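Projects > Hangate > Progress reports

11th June
By the Hangate project lead, Postoseck

Hello from the Wonport lab! You asked for the plain version this time, so I'll start with the bit that went wrong and get to the nicer stuff after.

We lost 14 recordings in the mug-tree task. The grip width reading on one of the two hand-held grippers was drifting during longer sessions, so the log would say the fingers were nearly shut when they were standing wide open. It's a sneaky fault, too – the video looks fine, the position track looks fine, and you only catch it when you put the numbers next to the picture. We caught it in April, later than I'd like, and I've pulled every session from the affected stretch until it can be checked. 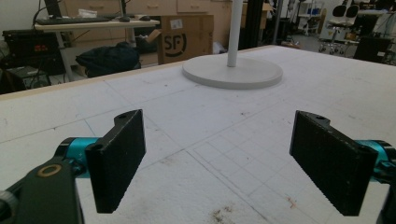 Gripper fingers open over the work table, with the white stand behind.

The cause was a connector that worked itself slightly out of place as the cable got tugged. These are wired grippers and people move their arms a lot (that's the whole point of the job!), so the cable takes a beating. Kuster, who built the electronics for us, sent 3 replacement connectors with a proper latch, and we've fitted two and kept one on the shelf. We also added a check at the start and end of each session: fully open, fully closed, and the log has to agree both times or the session doesn't get saved to the main set.

There was a small safety side to it as well, and I'd sooner tell you than have you find it in the fault log. One of the bad recordings had already gone into a test on the arm over at Hangate. The arm closed when it should have opened and pulled a stand over. The stop button did its job and the area was clear, but from now on a recording doesn't go near the arm until the width check has passed.

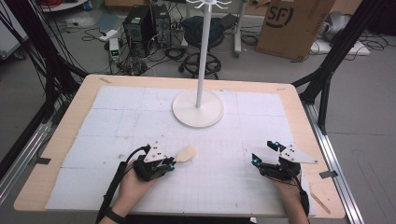
So that's the routine now, and it does slow us down a bit. Two-handed work is where the drift hurt most, as both grippers have to agree on when one lets go and the other takes hold. I did wonder about going back to single-hand tasks for a while – simpler cables, fewer things to watch – but the two-handed set is what you're paying for and I think we can still get there.

On numbers, the target stays at 2000 usable recordings. I'm not asking for more money for the repeats. What I would like is your okay to spend 100 dollars from the travel line on cable clips and strain relief. The pulled sessions are still being gone through, and I'll send the fault log as soon as I've finished tidying up my notes in it.

Recent reports
Hangate: setting up the second work table
Hangate: choosing objects for the mug-tree task
Wonport lab: April spending summary
Kuster: gripper electronics, delivery notes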